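Hedoretti Worktop Oil – User Guide
Section 4: Oiling a table or worktop at home

Read the whole section before you open the tin. The work itself is short, but the surface must rest between the coats, so please choose a day when you do not need the kitchen table for cooking.

4.1 What you need

Hedoretti oil, one tin
Two cotton cloths without loose threads
Fine sanding paper
A flat brush, only for corners and edges
Gloves
A metal bucket with a lid, filled with water

Note: The oil is made for bare wood. If your table has varnish or paint, the oil cannot go in and it will stay sticky on the top. Remove the old finish first (see Section 3).

4.2 Preparing the surface

1. Take everything off the table. Heavy things should be lifted and never pulled.

2. Wash the surface with warm water and a little soap. Do not pour water directly on the wood.

3. Let it dry overnight. If the room is cold or damp, as it often is in June in our Flemness workshop, give it one more night.

4. Sand lightly along the grain. Press with the same force everywhere, also near the edges, where people usually stop too early.

5. Remove the dust with a dry cloth. Then wait 10 minutes and wipe again, for the fine dust comes down slowly.

4.3 Putting on the oil

6. Open the windows. Shake the tin well before you open it.

7. Pour a small amount on the cloth and spread it in long movements. Work on one half of the table at a time.

8. Wait 20 minutes. Dry places may appear, mostly at the ends of the boards. Put a little more oil there.

9. Wipe away all oil that stays on the top. The surface should feel smooth under the hand – if it feels greasy, wipe again with the second cloth.

CAUTION: Cloths with oil on them can start to burn by themselves. Put them in the bucket of water directly after use and close the lid. Never leave them folded or in a pile.

10. Leave the table for 90 minutes, then repeat steps 7 to 9. Two coats are enough for most tables. End grain can need a third.

4.4 First days of use

11. Do not put anything on the table before the next morning.

12. For the first week, wipe up water and coffee quickly and keep hot pans on a stand. The colour can become a little darker in this time and it is normal.

13. Small wooden items, such as trays and mug trees, can be oiled in the same way with what is left in the tin. Use very little oil on thin parts and turn the item after each coat. 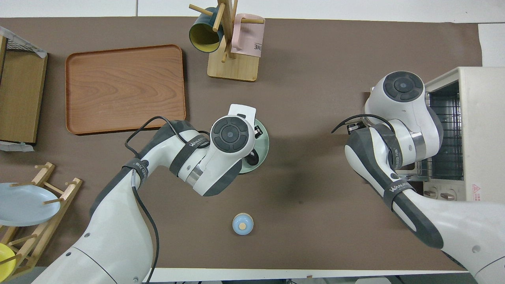 4.5 Storing the tin

14. Clean the rim before you close the lid, or it will be hard to open next time.

15. Keep the tin upright, away from heat and from children. An opened tin should be used within 2 years.

Text of this section: Xiaoyan Feng. Checked by Golnar Pakzad.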